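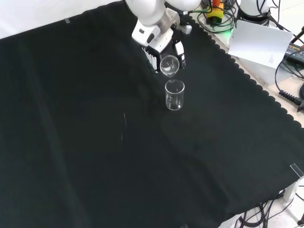

Chapter 4
Pouring, Reading, Covering

In the first three chapters you learned the names of the glassware and how to wash it. Now we begin to move liquid from one vessel to another. Many students think this needs no chapter. They have poured water and milk all their lives, and they are right that the hand already knows a lot. But in the kitchen a small spill means only a cloth and a minute of work. In the laboratory the small spill is a part of your result, and it is lost.

After this chapter you should be able to pour between two beakers without splashing, to read a volume at the level of the eye, and to say when a beaker is the wrong vessel for the job.

4.1 The beaker and its marks

A beaker is made for holding, mixing and pouring. It is not made for exact measuring. The marks on its side are printed to help you judge, and the maker usually allows an error of several percent. If the instructions ask for "77 mL of water" and you are making a rinse, the beaker is enough. If they ask for the same volume for a standard solution, take a graduated cylinder or a volumetric flask — we return to these in section 4.5.

The choice of surface also matters a little. Clear glass is difficult to see on a pale bench, and even more so when the liquid has no color. A dark cloth under the work makes the rims and edges easier to find. Keep the cloth flat where the beaker will stand, so that the base sits level. In our own course at Miltavura we use such a cloth for the first exercises with water only. For acids and for anything hot it must be taken away.

4.2 The movement of pouring

Put the receiving beaker on the bench and leave it there. Beginners like to hold one vessel in each hand, and then both of them move. Bring the upper beaker close, with its lip just over the mouth of the lower one, and tilt it slowly. The stream should touch the inside wall and run down. When it falls free into the middle, drops jump out, and you will find them later on your sleeve.

At the end of the pouring, do not pull the beaker away at once. Touch the lip to the inner wall of the receiver and turn the beaker upright. The last drop then goes where it belongs. With a glass rod the control is better again, and Exercise 11 is done twice, first without the rod and then with it.

4.3 Covering what you have poured

A liquid standing open takes up dust and loses some of itself to the air. For a short wait, a round glass cover is sufficient. Hold it by the edge, bring it over the mouth at an angle, and lower it gently. It does not close tightly, and for this reason it is not suitable for storage.

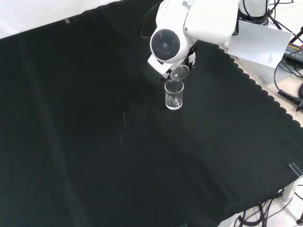
Ueda objects that a cover put on too early hides more mistakes than dust ever causes, and would have every student read and write down the volume first, with the beaker still open. We have accepted this order in the exercises. Read, write, then cover.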